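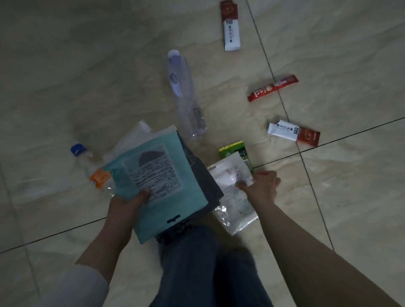
4. Almsgiving and the Problem of the Known Recipient

4.1 Two ways of giving away a coat

The moral tradition has never been short of instructions on giving to the poor. It has been shorter on what to do once one knows the poor person's name, has heard his opinions on the parish choir, and suspects him of selling the last coat. The manuals treat the recipient as a need with a body attached, and they measure the duty by two quantities: how badly he lacks, and how much the giver has left over. Anything else that passes between the two parties is handled, if at all, under prudence, which in the manuals is often where difficult questions are sent to wait.

In this section I argue that the older treatment of almsgiving has room for a third consideration, which I will call standing. By standing I mean the recipient's place in the same moral community as the giver, with the same right to refuse, complain, choose and be ungrateful. The argument draws on the parish study described in Section 3, and in particular on the interviews from Grustbridge and Prastadwood. I do not claim that thirty-two interviews can settle a matter of moral theology. I do claim that a theology of almsgiving which would surprise everybody who has ever received alms deserves a second look.

4.2 What Aquinas leaves open

Aquinas places almsgiving among the acts of charity, and then, with his usual tidiness, lets justice in by the side door. What a person has in superabundance is owed, by natural law, to the sustenance of the poor. The person in extreme need who takes what he must have is not, properly speaking, a thief. These are strong claims, and generations of comfortable readers have shown great ingenuity in finding that they apply to somebody with more money.

Less attention has gone to the tension between the two headings. If the alms are a work of charity, the giver has done something generous and the recipient may fittingly be thankful. If they are owed, the giver has paid a bill. We do not expect thanks from the electric company when we pay ours, and would be uneasy if it sent a card. The tradition holds both views at once, and I think it is right to do so, but it has tended to preach the second and practice the first. The sermon says the bread belongs to the hungry. The pantry door has a sign on it asking the hungry to form a line and be patient.

A standard reply is that the two headings answer different questions. Justice tells us that the goods must move; charity tells us in what spirit to move them. I accept this as far as it goes. It leaves open who gets to judge the spirit. On the usual account the giver does, by examining his conscience, and he is rarely so hard a marker as he supposes. The interviews suggest that there is another witness in the room.

4.3 The parish interviews

Of the thirty-two people interviewed, twenty-two had received material help from a parish in the previous year, and nine of those had also given it, sometimes in the same month. This second group was not part of the original design. The protocol had one form for givers and another for recipients, and it was Nhàn Ngô, who conducted the Prastadwood interviews, who first wrote across the top of a sheet that she needed both and had only brought one. The error was mine. I had read a good deal of theology about the rich man and Lazarus, and it had not occurred to me that Lazarus might be on the rota for Saturday.

The nine gave the most interesting answers. Asked what made help easy or hard to accept, almost none of them began with the size or quality of the gift. They spoke about whether they had been asked what they wanted. One woman in Grustbridge, a widow who received groceries through most of the winter, put it this way: "They were very kind to me and they never once asked if I ate pork." She did eat pork. She would have liked the question.

A man in Prastadwood described returning a bag of donated clothing because everything in it was two sizes too large. He was told, pleasantly, that beggars could not be choosers. He reported this without anger and said he had told the same thing to other people himself, before he lost his job. When asked what he would say now, he thought for a while and answered that he would say, "What size are you?"

It would be easy to hear these remarks as a lesson in good manners. Several respondents on the giving side did hear them that way, and one proposed a training day. But the complaint runs deeper than manners. To be asked one's size is to be treated as a person whose body has particular measurements and whose judgment about them counts. To be refused the question is to be told that need has canceled the right to an answer. That is a claim about moral status, and it is a false one.

4.4 Standing and gratitude

The hardest case for my proposal is gratitude. Ingratitude is a real fault, and Aquinas treats it as a sin. If the recipient keeps full standing, then he keeps full responsibility too, and may be blamed for being ungrateful like anybody else. I grant this. I would only point out that we seldom blame anybody else. The man who grumbles about his dinner at a friend's house is thought tiresome; the man who grumbles about his dinner at the parish hall is thought undeserving, and there are people who will begin to wonder aloud whether he should have been given dinner at all.

The seven clergy we interviewed were divided on this point, though all of them were sure that they were not. Three held that gratitude should never be expected, and then told us at some length about particular persons who had failed to show it. I mention this with sympathy. I kept a field diary during the August visits, and it contains an entry, which I will not quote in full, on the subject of a respondent who did not thank me for the coffee.

What follows from standing, I suggest, is that the giver may hope for gratitude as one hopes for it from an equal, and may be disappointed in the same way. He may not treat it as a condition. He also may not treat its absence as evidence about need. A rude man can be hungry. The tradition knows this perfectly well in its treatment of extreme necessity, where the starving man's claim stands whatever his character. My proposal extends the same courtesy to the cases short of starvation, where most of us do most of our giving and nearly all of our judging.

4.5 An objection from scarcity

Correa objects, in a reply to an earlier version of this paper, that standing is a luxury. A pantry with enough food for half the people at its door cannot stop to ask each of them about pork. The duty in such a case is to get the food out, and a theory which makes the volunteers slower will leave somebody unfed in the name of dignity.

The objection has force and I do not want to wave it off. In real emergencies the manuals are right, and the order of charity puts the most urgent need first. A person handing out blankets after a flood is not obliged to discuss the pattern. But I would resist the move from the flood to the ordinary week. None of the parishes in the study described itself as working in an emergency, and two of them, when pressed, could say how much they had thrown away. The Gernena parish discarded canned goods every month that no family would take, and kept accepting more of the same. Here the failure to ask had wasted the very food that asking was supposed to hold up.

Correa's objection also assumes that respect costs time and that efficiency is neutral between persons. Neither assumption is safe. The line outside the pantry is efficient for those inside it. The person who waits two hours in it with a small child has spent something as well, and no parish we visited entered her two hours in its accounts.

4.6 Some consequences for conscience

If the argument holds, the giver's examination of conscience needs at least one further question. Besides asking whether he gave enough, and whether he gave freely, he must ask whether the person in front of him could have said no. Where the honest answer is that she could not, the gift may still be good and may still be owed. It is incomplete in a way the giver cannot repair by feeling humble about it.

I have been asked whether this makes almsgiving harder. I think it does, slightly. It also makes receiving harder, for it returns to the recipient the burdens of choice and of courtesy that the usual arrangement lifts from her whether she likes it or not. Several of the nine said that they missed those burdens. The widow in Grustbridge now helps with the grocery deliveries. She asks every household about pork, and reports that some of them find it nosy.

Whether the parish as a body can be said to have a conscience of its own in these matters, distinct from the consciences of those who run its pantry, is a separate question, and I take it up in Section 5.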